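# The Week the Guests Leave

December 26, 2021

By ten in the morning the last car has backed out of the driveway at the Matau, an inn of 8 rooms on a hill outside the town of Astano, and Aurelio Arroyo has already stripped four beds. The inn closes the day after Christmas every year and stays closed for 7 weeks. Most of the guests assume the owner goes somewhere warm.

He stays and cleans. He also patches plaster, bleeds radiators, sorts keys, and reads through the bills he put in a drawer in July. The closed weeks are when a small inn gets its real work done, and Arroyo has spent enough winters at it to have firm opinions.

"You can't fix a room with somebody's suitcase in it," he says. "You can only hide what's wrong until they go home."

The Matau was a farmhouse first, then a boarding house for quarry workers, then nothing for a long stretch. Arroyo bought it with his sister, who later sold him her half and moved to the coast. The roof was sound and the wiring was not. They opened with three rooms and a kitchen that could make breakfast for six people if nobody wanted eggs at the same time.

Last year the inn sold 1,636 room nights. It is a fair number for a place its size, well short of full, and it covers the loan, two part-time wages, and the heating. Heating is the one that worries him. The boiler burns oil, and the fill-up before the holidays came to $3,295. He wrote the figure on the back of an envelope and pinned it above his desk, next to a quote for a heat pump that he has been looking at since summer.

The heat pump would mean new radiators on the top floor, where the pipes are narrow. It would also mean tearing up the hallway, and the hallway floor is the original oak. He goes back and forth on it. The installer wants an answer before spring.

Other jobs are easier to settle. Room 2 has a window that sticks. Room 5 has a closet door that swings open at night, and two guests mentioned it in the same month, one of them in a long letter. The mattresses in the back rooms get turned and the oldest one gets replaced. All the curtains come down, go to the laundry in Astano, and come back shorter than they left, or so it seems to him every year.

He keeps the list in a school notebook, one page per room. A job gets a line through it when it's finished and a circle when it has to wait for money. Some of the circles have been copied from notebook to notebook for six years. The attic stairs have had a circle since the beginning.

Bathrooms come first, before the paint and the floors. They are the part of a room guests notice most and mention least, Arroyo says, and the part that wears fastest. Hard water is the trouble on this hill. It leaves a white crust on faucets and a dull film on stone, and scrubbing it with the wrong product makes things worse. He learned that on a marble shelf that had to be thrown out. Now he uses warm water, a little dish soap, and a folded cloth, and he dries everything when he's done. Dark stone gets a second pass in daylight, when the streaks show.
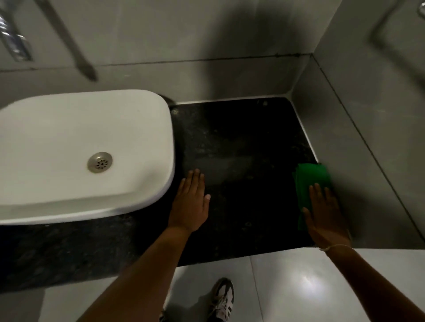
*A green cloth on a dark speckled countertop, beside a white vessel sink.*

Caulk is next. He cuts out the old bead with a plastic blade, lets the gap dry overnight, and runs a new one in the morning. In an open season that would mean taking the room off the books for two days. In January it costs him only the tube.

Afternoons are for the office. He answers the mail that came in over the holiday, sends back deposits where he owes them, and sets rates for the year ahead. He raised them once in the past three years and expects to raise them again. Bravo, the bakery that supplies the breakfast rolls, has already told him flour is going up. He thought about baking his own and tried it for a week. The rolls were fine, but he was up at four.

There is also the dog to walk. Ileo is old and stiff in the back legs, and in the open season he sleeps behind the front desk. With the inn closed he has the run of the second floor and picks a different room each night.

By the middle of the afternoon the light is going and Arroyo stops for coffee in the kitchen. Four rooms are stripped and one bathroom is finished. The sheets are in the first machine. He opens the notebook to Room 3, draws a line through "sink and counter," and adds a new line under it for the towel rail, which has come loose from the wall again.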